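수납함 정리 기준 메모. 뚜껑 일체형(경첩식) 투명 플라스틱 박스를 부품 보관용으로 쓸 때 확인하는 항목만 적음. 타래로 이어감.

전제. 작업방 선반 유효 깊이 915mm 한 줄에 박스를 앞뒤로 배치. 뒤쪽 박스는 꺼내지 않으면 못 엶. 그래서 무게보다 뚜껑 구조가 먼저임.

분리형 뚜껑과 경첩형 뚜껑의 차이는 놓을 자리. 분리형은 뚜껑을 내려놓을 면적이 따로 필요하고, 경첩형은 뒤쪽으로 젖힐 공간이 필요함. 선반 위에서 바로 열 거면 위 칸과의 간격부터 잴 것. 나는 전부 테이블로 내려서 엶.

경첩형의 약점은 축. 금속 핀이면 축보다 축을 잡는 구멍이 먼저 닳고, 플라스틱 축이면 축 자체가 휨. 뚜껑을 한쪽 모서리만 잡고 여는 습관이 있으면 반대쪽 축받이에 비틀림이 걸림. 양손으로 가운데를 잡고 열면 해결됨.

걸쇠. 본체에서 바깥으로 튀어나오는 방식은 손가락이 잘 걸리는 대신 옆 박스와 간섭이 생김. 박스 사이 간격을 걸쇠 돌출량만큼 띄워야 하는데 이걸 빼고 계산해서 선반 한 줄을 다시 짠 적 있음. 몸통 치수만 적힌 도면을 믿은 내 잘못.

Etgate에서 산 박스는 걸쇠가 뻑뻑함. 겨울에 난방 안 한 방에서 바로 열다가 걸쇠 하나가 부러짐. 지금은 실온에 두었다가 엶. Harach 쪽은 걸쇠는 부드러운데 뚜껑 테두리가 얇아서 위에 뭘 쌓으면 처짐.

투명도. 완전 투명은 내용물 확인이 빠르지만 잔흠집이 잘 보임. 반투명은 흠집은 덜 보이고 내용물은 색과 윤곽 정도만 읽힘. 라벨을 붙일 거면 반투명으로 충분함. 조명이 바로 위에 있으면 뚜껑에 빛이 반사돼서 어차피 위에서는 잘 안 읽힘. 라벨은 옆면에 붙임.

라벨 위치는 앞벽 상단. 단, 앞벽에 보강 리브가 있으면 접착면이 떠서 몇 달 뒤 모서리부터 일어남. 리브 사이 평평한 구간 폭을 재고 라벨 폭을 거기에 맞출 것. 우리 집 라벨 테이프는 폭이 두 종류인데 좁은 쪽만 들어감.

칸막이. 고정식과 이동식 중 이동식을 고르는 경우가 많은데, 작은 나사류는 칸막이 밑 틈으로 넘어감. 나사와 와셔는 고정식, 케이블과 어댑터는 이동식. 이동식 칸막이는 바닥 홈에 끝까지 밀어 넣었는지 손으로 눌러서 확인.

뚜껑과 칸막이 윗변의 간격도 봐야 함. 뚜껑을 닫은 상태에서 박스를 기울였을 때 내용물이 섞이면 간격이 큰 것. 확인용으로 와셔 4개를 한 칸에 넣고 옆으로 세워봄. Pistik 박스는 그중 2개가 옆 칸으로 넘어감. 세워서 보관하는 용도로는 탈락.

세척. 미지근한 물에 중성세제, 부드러운 스펀지. 알코올은 재질에 따라 미세한 균열이 생길 수 있어서 안 씀. 리브 안쪽 모서리는 칫솔. 물기는 경첩 쪽에 오래 남으니 뚜껑을 연 채로 말림.

테이블에 내려서 뚜껑 구조 보는 중.
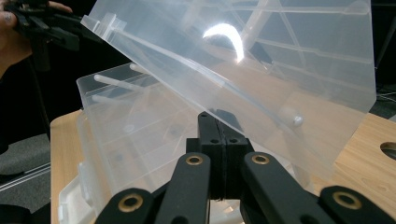
경첩식 투명 박스. 뚜껑 열린 상태, 흰색 걸쇠는 본체 쪽.

테이블에서 볼 때 순서는 고정. 뚜껑 테두리, 축, 걸쇠, 리브, 바닥. 테두리는 손톱으로 한 바퀴 훑어서 걸리는 데가 있는지만 보면 됨. 걸리면 사포로 한 번 밀고 끝.

Shahab Rashti 님이 전에 물어본 것에 대한 답. 박스를 몇 단까지 쌓느냐는 뚜껑 두께가 아니라 테두리 형상으로 결정함. 테두리가 위 박스 바닥과 맞물리면 쌓고, 안 맞물리면 쌓지 않음. 맞물리지 않는 박스를 미끄럼 방지 매트로 해결하려는 시도는 해봤는데 꺼낼 때마다 매트가 따라 나옴.

Hsieh 선반용 분할판을 같이 쓰는 분은 분할판 두께를 폭 계산에 넣을 것. 박스 폭 합계만 맞추면 마지막 박스가 안 들어감.

8월에 전 구역 재배치하면서 적어둔 목록은 다음과 같음.
앞줄: 매주 쓰는 것. 드라이버 비트, 케이블 타이, 건전지.
뒷줄: 분기에 한 번 쓰는 것. 예비 어댑터, 벽면 앵커, 실리콘 패드.
바닥: 무거운 것. 박스에 안 넣음.

여기서 바뀐 건 건전지뿐. 경첩식 박스에서 빼서 건전지 전용 케이스로 옮김. 이동식 칸막이 칸에서는 건전지가 굴러서 단자끼리 닿을 수 있음.

남은 작업은 옆면 라벨 교체와 걸쇠 간격 재측정. 측정값은 이 타래 아래에 추가함.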